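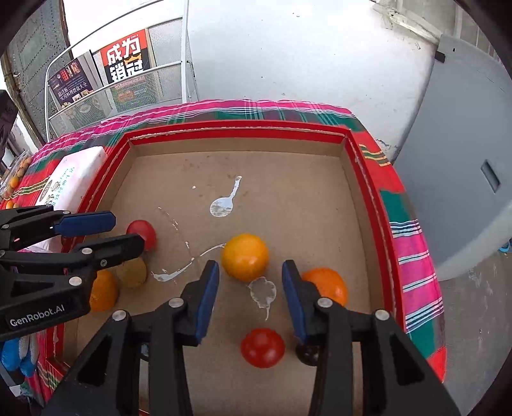 3.2 Tarea y participantes

El taller de Ekbridge reunió a estudiantes de primer curso que, según el formulario de inscripción, "ya sabían agarrar cosas". La tarea consistía en tomar fruta de una bandeja de cartón con pinzas manuales de dos dedos, con dos pinzas trabajando a la vez (Figura 2). De los 400 intentos previstos se registraron 300; el resto lo absorbió la pausa del café.

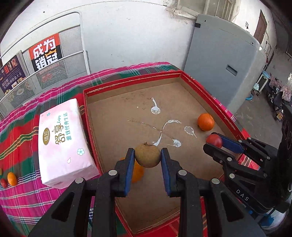 Figura 2. Agarre de fruta con pinzas manuales.

Muli y Thepsuriya etiquetaron cada intento por separado y discreparon en 69, casi siempre sobre si rozar una mandarina cuenta como agarrarla. El reglamento del curso no contemplaba el caso. Se adoptó el criterio más severo, con las protestas previsibles.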